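Strand Hand-Held Gripper Pair (with marker cubes)
Supplied by Pranddale
Product code: 3006
Status: in stock, sold in pairs only
Reviewed by Ximena Sandoval, equipment desk

Overview

The Strand is a pair of hand-held grippers for recording manual work. The operator holds one in each hand, closes the jaws on things and gets on with the job, and the tracking software works out where each hand was from the marker cube on top. There is no arm attached and no motor inside. The maker says that data from a Strand pair can be used to train "any two-arm system". We would not go that far, and you should read the section on compatibility before you order.

We stock it next to two rivals, the Trurnar and the Gestik, and we are asked every week which of the three is best. We don't have a favourite. All three do some things badly, and the notes on this page come from our own trial in October, when Ivar Dahlgren and I had each of them in use for full working days.

What is in the case

Two grippers, left and right
Two marker cubes with fixing screws
Spare jaw pads
Calibration card
Printed guide (short, and wrong about the order in which to fit the cubes)

The tracking camera, the recorder and the pack to carry it are not included. The maker's own page shows them all laid out together, and people have ordered from us expecting the lot.

Jaws

The jaws are curved and open wide enough for most household objects. They are good on anything with a bit of bulk. On thin, flat things they are poor. A sheet of paper on a hard table beat both of us, and a bank card was worse. The Trurnar has flat tips and picks up paper without fuss, though it lets go of round handles more often than we liked.

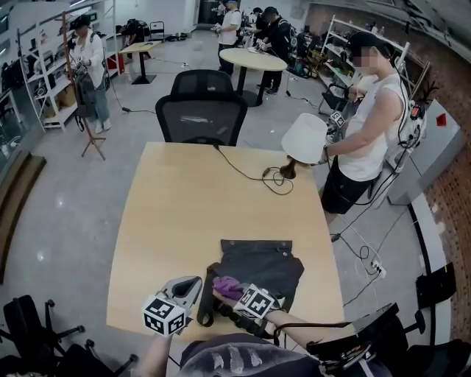

Cloth is where we would start any trial, whichever make you are looking at. A rigid block tells you very little, as every gripper on the market can lift a block, and that is why the brochures are full of them. Give the operator a fabric bag with a flap and a strap, and put a crumpled cloth beside it like the purple one on the table, where the right-hand cube is directly over the cloth. Hands end up low, close together and close to the body in this sort of work. Any tracking system that relies on seeing the cubes has to cope with that, and a demonstration with both arms held out in clear space won't show you whether it does.

Marker cubes

The cubes are white with black square patterns. They are light and cheap to replace, and they mark easily. Wipe them with a dry cloth. Alcohol wipes took the edge off the print on one of ours.

Each cube stands up above the hand, so it catches on things. Reaching under a shelf or into a deep bag is awkward, and Ivar knocked one out of line on a drawer front without noticing. The software gave no warning. We found the fault only when we played the recording back and saw the left hand sitting 38 mm inside the table top. Check the cubes with the card after every break, whatever the guide says about once a day.

The Gestik has no cube at all and tracks from sensors in the handle. It gets into tight places far better, but its position wandered during long tasks and had to be reset by hand. Pick which nuisance you would prefer.

Comfort

Fine for short spells. The handle is a little thick for small hands (mine) and the trigger spring is stiff. The maker claims a full shift without tiredness. I had a sore thumb before lunch on the first day and so did Ivar, who climbs at weekends and has hands like a pair of pliers. The Trurnar has the softest trigger of the three.

Service life

The stated life is 1000 hours of use. We have no means of confirming this and the maker would not tell us how the test was done. Our trial pair has nearly 38 hours on it. The jaw pads already show wear at the tips, and one pad has been changed.

Compatibility

The recordings are in an open format and we had no trouble reading them. Whether they are any use to your robot is a separate matter. The jaw on the arm should match the jaw in the hand, or as near as you can get it. A person will also twist a wrist in ways that many arms cannot follow. Ask the maker for results on your own model of arm, with the failed runs included. We asked and were sent a film.

Who should buy it

Teams who already have a tracking set-up and want bulky or soft items handled. If your work is mostly paper, cards or small parts, try the Trurnar first. If you work inside cupboards or crates, borrow a Gestik.

Hire and returns

Trial hire is 3 days, and the fee comes off the price if you buy. Pads and cubes count as wearing parts and are not covered by the warranty. Please return the grippers with both cubes still fitted, so that we can check them against the card.

Page last checked 15/12/2018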